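Ropa de cama de verano — galería del dormitorio de pruebas

Esta página reúne el material gráfico sobre el uso de esterillas de tiras en camas de matrimonio. El dormitorio se monta en el piso de Skiscombe entre mayo y septiembre. La temperatura de la habitación se anota dos veces al día, siempre con la persiana subida.

1. Cojín alargado en el borde

Relleno blando, funda blanca grisácea. Se coloca en diagonal cuando hay que liberar el centro de la esterilla.

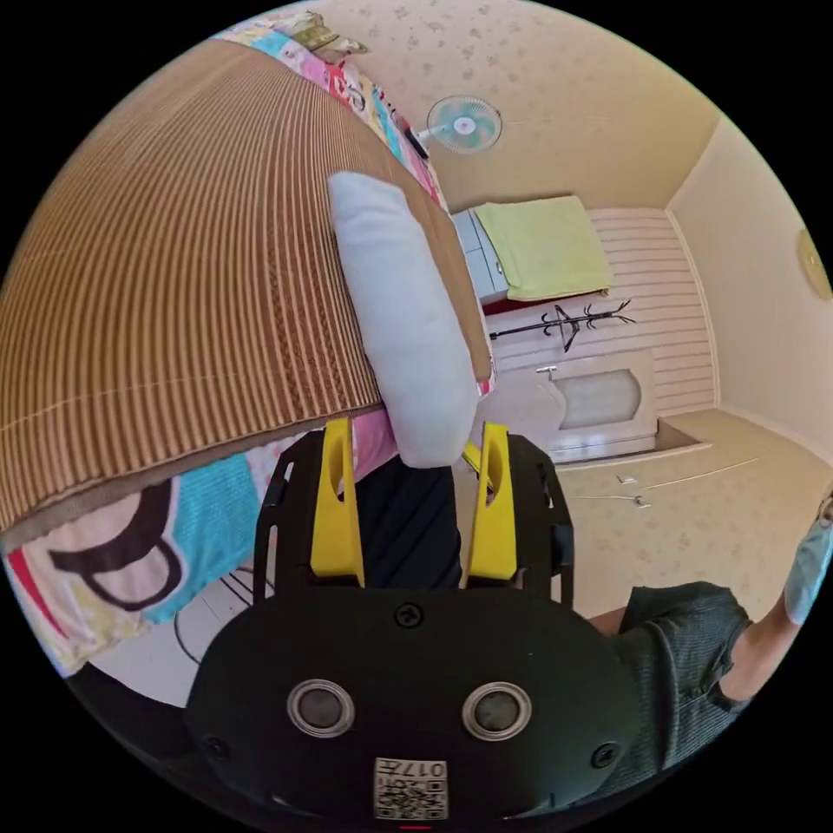 El ribete cosido es la zona que más trabaja. En la serie Kadport se descose por las esquinas después de unas 6 semanas de uso diario, y conviene repasarlo con hilo de poliéster antes de guardar la pieza en octubre.

2. Esterilla extendida

Tiras finas y paralelas en tonos tostados y marrones, con el estampado de colores asomando por el perímetro. Almohada pequeña de flores al fondo, ventilador en el lado derecho y toalla blanca doblada sobre el borde.

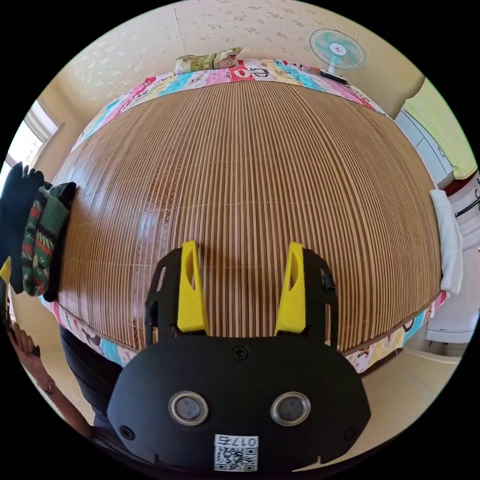
Sección de Textil Doméstico · Taller Kabbaj

La esterilla no se remete. Se deja un margen de tela visible en los lados para que el ribete no roce con el canto del colchón. Limpieza con paño escurrido en el sentido de las tiras; secado a la sombra, en plano, un mínimo de 45 minutos por cara.

3. Sudadera de color crema, sobre la cama

Prenda abierta sobre la esterilla, con una manga estirada y la otra recogida. La superficie firme facilita alinear las costuras — en un colchón blando el bajo se desplaza.
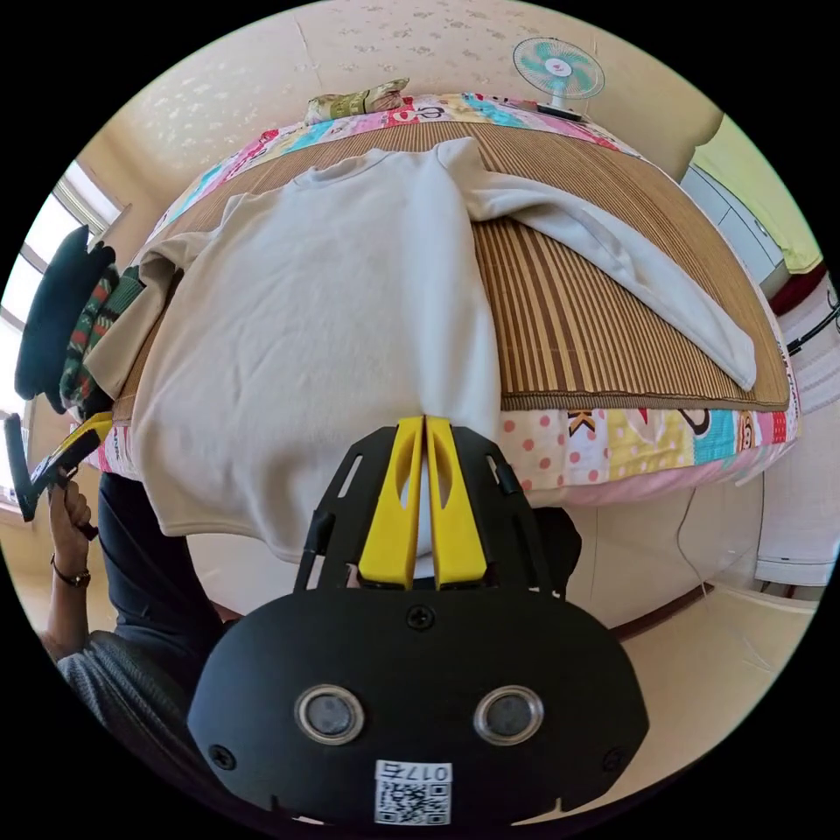
Vitutska escribe que en su casa doblan las sudaderas con las mangas hacia atrás y luego en tres, porque en dos mitades el cuello queda marcado. Añade que la esterilla le engancha el punto fino y que pone una sábana debajo de los jerséis.

Se ha comprobado lo del enganche con 2 prendas de punto: ocurre solo en tiras astilladas. Se lijan a mano con grano fino y se retira el polvo antes de volver a usarlas.

4. Punto y tela estampada

Manta tejida en zigzag verde azulado, granate y crema, sobre tela negra. Debajo, la colcha de paneles con lunares. Pieza blanca arrugada sobre la esterilla.
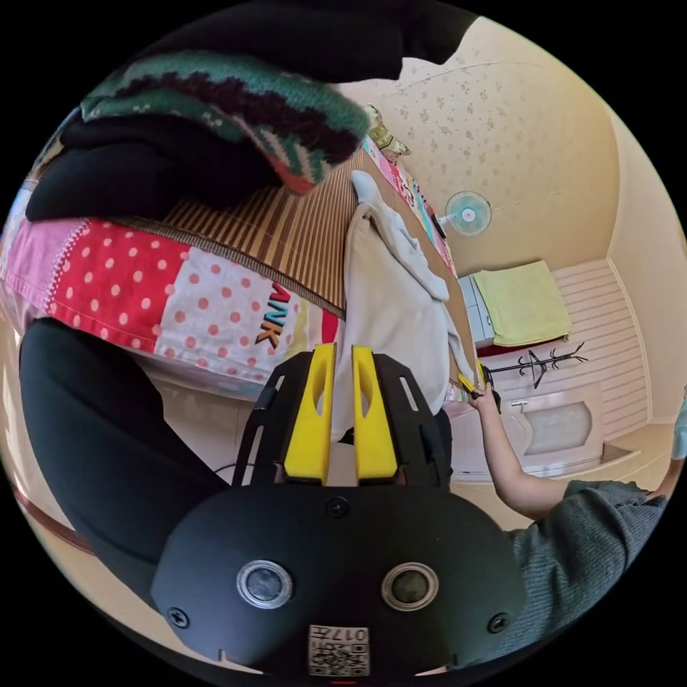
Las mantas de punto se guardan enrolladas, nunca colgadas. La del taller pesa casi 290 gramos por metro cuadrado y cede a lo largo si se deja en percha. La colcha admite lavado a máquina en frío, del revés y sin centrifugado largo.

Próxima actualización de la galería: diciembre, con la ropa de invierno.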